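Irero benchmark: progress to 3 September 2023

Work package 2 covers operating rules for simulated kitchen tasks. The draft rules from July have been applied to the range-top set, in which the arm works across a gas cooktop with a frying pan on the grate.
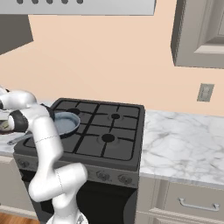 Rule 4 now requires a minimum clearance between forearm and cookware — Lelov had asked for this at the last review. Of 4000 planned episodes, 223 have been rejected under it and will be run again.

Britanano has supplied the revised logging format. Each episode must record the starting pose, the pan's position and any contact with the range.

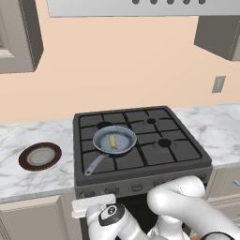 Two points remain open: the definition of accidental contact, and whether Acuña should hold the master copy of the rules. We request a decision on both before the next payment stage.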